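1/6 Momumora, the tape and record shop on Morrison, is adding a listening room in May. It takes over the old shoe repair unit next door.

2/6 The stock count came in at 1,481 LPs. Cassettes are still in boxes. 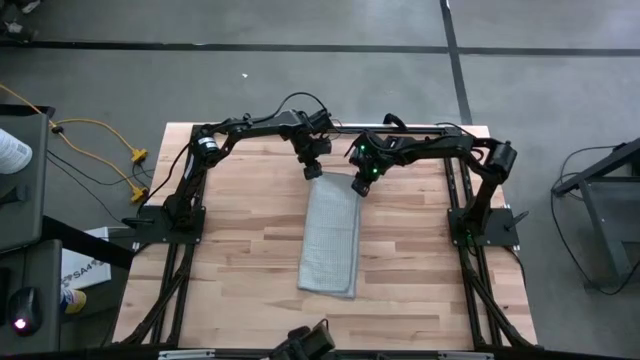

Butcher-block top, folded cloth.

3/6 The room will seat 42. Shows end by 10 - the lease says so.

4/6 Zillach plays the first night. They're bringing 400 copies of the new seven-inch, hand-stamped.

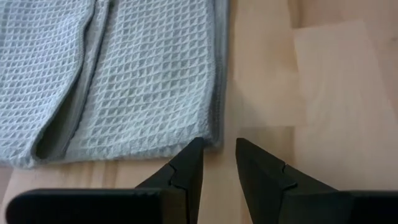 5/6 Tickets are $6 at the counter, cash or card. No online sales yet.

6/6 Bririer opens. Used vinyl trade-ins stay on Saturdays, same as before.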